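September 6, 2025

Up early again, coffee too strong, and straight to the big table before anybody could ask me for anything. I love that table more than I should. Brown top, blue tape squares all over, and every time I walk in I want to play a giant board game on it!

Manikandan Arumugam had been through the Jonitz order and wanted to know why we'd paid for 200 foam sheets (my fault, I misread the box, and we'll be lining bins until I retire). But I do like how the blue bin looks with the white in it. Little parts show up so nicely against it, and the bright green ones practically shout at you.

The side table is another story. I swore back in January I'd sort out those black cords, and I've got a bag of Velcro ties from Tomis sitting in my drawer, still sealed. You put a drink down over there and it's swallowed by chargers. I did wipe the white top where I could reach it, which felt like progress, and then I wandered off to admire the conveyor. That green belt! I'd have a hallway rug in that color.

Lunch was the leftover rice, eaten standing up. Then back to the squares, and a long chat about whether the circuit breakers should go one to a square or wherever they land. I say one to a square. I like things to have an address.
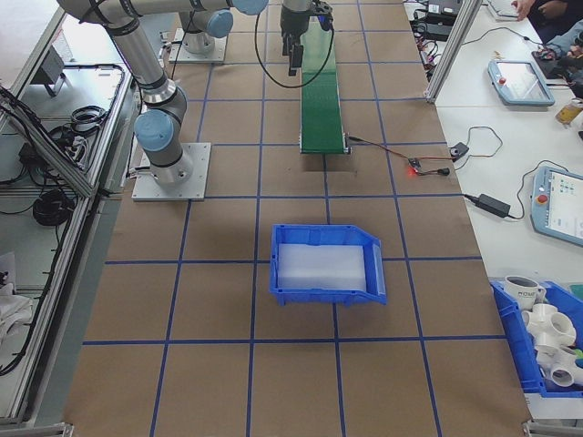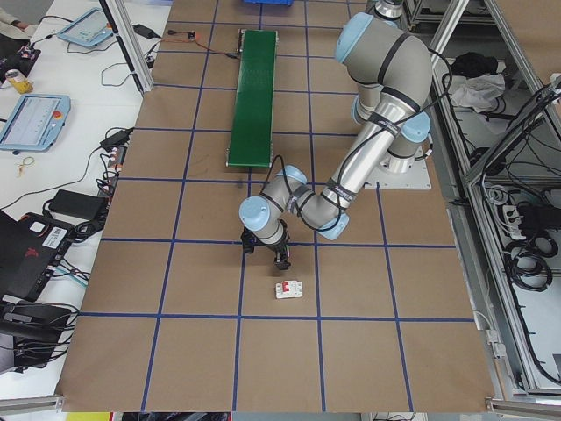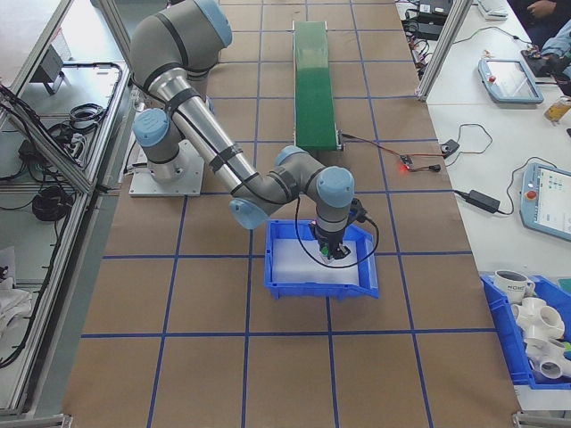 Before bed

Call Denevska about the invoice, the one for 1,621. Find the scissors. Open the Velcro ties, for heaven's sake. And buy more rice, the big bag this time.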